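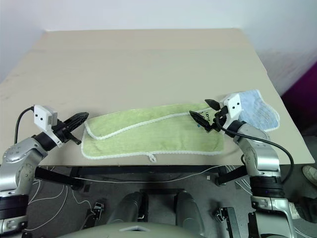
Folding is the second task for club teams, and you get four minutes at the bench for it. Start with one towel laid lengthwise, like the green one, with the hanging loop on the edge nearest the robot. Move any spare towel to the side.

Bring both grippers down together and close them on the far corners. Lift slowly, bring the edge toward you and let go at the same time. If the fold sits crooked, open it out and start again.

Save 14 good runs, then give your log to Ekene Akpan.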